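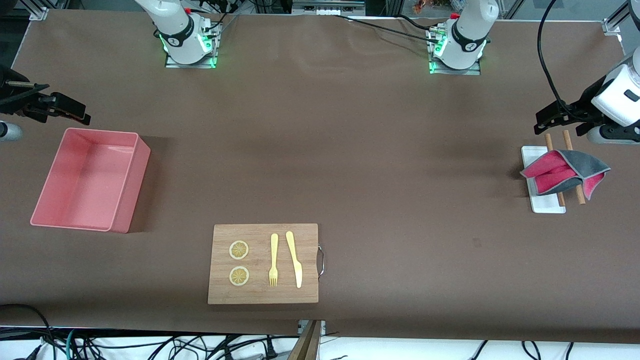
Yanti Ginting asked before we had even got to apologies whether a wooden board with lemon on it should be rinsed right away or can wait until the rest of the table is cleared. She waits, she said, and her boards at home are fine. This set off such a good conversation that it was moved up to item 1, and the agenda was shuffled to fit.

Mokemano Home Table Group
Minutes of the July meeting, Nirkgate Hall, Casport
8 July 2019

1. Boards and lemon
Lots of opinions, all of them cheerful! Most of the room rinses right away and stands the board on its edge to dry. Yanti pointed out that lemon is what many people use to freshen a board in the first place, with coarse salt, and that got a big nod from the back row. It was agreed that slices can stay on the board while people are eating, and that the board gets rinsed, wiped and stood up when the plates go out. Nobody wanted a board left flat in the sink. The oil question (how often, which oil) was held over because we could easily have spent the whole evening on it.

2. Minutes of the last meeting
Read and accepted. One correction: the borrowed tea towels went back to the Farah shelf, not to the hall kitchen.

3. Clearing the table
This was the main item and it was a lively one. We talked through the things we had out: the pink plastic bin, the wooden cutting board with its lemon slices and the fork and knife, and the white tray with the wooden sticks and the folded pink-and-gray cloth. The question was what goes where at the end of a meal, and in what order.

Agreed for the July sheet:
Lemon comes off first. Slices go to the compost tub under the counter.
Fork and knife next, carried together, handles first.
Board to the sink after that.
Tray last, with the cloth still folded if it hasn't been used.

There was a very nice suggestion that the tray could do more work for us, with the fork and knife riding on it to the kitchen so that one trip does the job. Several members were keen to try this at home before September. The argument against was that a dirty knife next to a clean cloth means washing the cloth too. We'll try it both ways and compare.

The pink bin took longer than expected. Half of us would keep it for dry odds and ends such as napkin rings and clips, and the other half would have it for anything on its way to the wash. No decision, but we did all agree it must be one or the other and not both. Yanti offered to write a label either way.

4. Table coverings
Much love for chocolate brown as a table color. White and pink both look wonderful against it, and so does lemon. A matte finish was preferred to a shiny one. On wrinkles, the advice was to smooth from the middle out toward the edges, and to roll a cover for storage so it never gets a fold line. Please bring your own covers in September, patterned ones included. We would love to see them laid out side by side.

5. Folding
We ran out of time for the full folding practice but squeezed in the long fold and the pocket fold. The pocket fold was a hit! Printed steps are in the blue folder.

6. Money
The jar stands at 345 dollars after the bake table. Agreed to spend a little of it on 2 new drying racks.

7. To do
Yanti: label for the bin, once we know what it is for. Also copies of the clearing sheet.
Everyone: try the tray method at least 2 times and write down how it went.
Hall key: back to the Nirkgate office by 4 on Friday.

8. Next meeting
September, same room. Board oil goes first on the agenda, followed by the covers. Bring a board if you have one that needs rescuing.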